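Craddock Folding Work Table, two months in

Reviewed by Gwenllian Price, 11/04/2026

I bought the Craddock in February to replace a card table that had started to lean. I use it for sewing, mending and the odd bit of repotting, so it gets moved a lot and wiped down a lot. It cost 130 dollars from the Girkham store, delivery included.

The top is a pale laminate with a matte finish. It cleans up with a damp cloth and has taken no marks from the iron, though I do keep a folded towel under it. Tea left overnight came off with dish soap. The edge banding is neat on three sides and a little rough on the fourth, next to the hinge, where I went over it with fine sandpaper.

Setup takes two people the first time. The leg locks are stiff out of the box and the printed instructions skip a step: the crossbar has to go in before the second pair of legs is opened. After a week the locks loosened up and I can now do it alone. 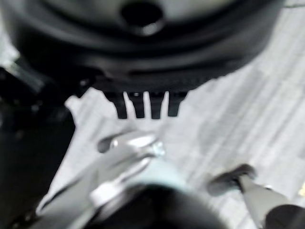

Close view, black prongs at center.

Stability is good on hard floors. With my machine running at full speed the top hums a bit but does not sway. On carpet it rocks slightly until you press down on each corner. The Drisham table my sister has is steadier on carpet, but it weighs a lot more and has no carry handle.

Height is the weak point. There are only two settings, and the lower one is too low for me in a normal dining chair. I use the upper setting with a cushion. If you are tall, try it in the store first.

Folded, it slides behind a door with room to spare. The handle is comfortable but the latch can pop open if you carry it with the hinge side down - carry it the other way up.

I also looked at the Nulemell, which has a bigger top and 6 height settings. It was out of stock both times I checked, and the floor model had a loose leg.

Rating: 4 out of 5. I would buy it again at this price.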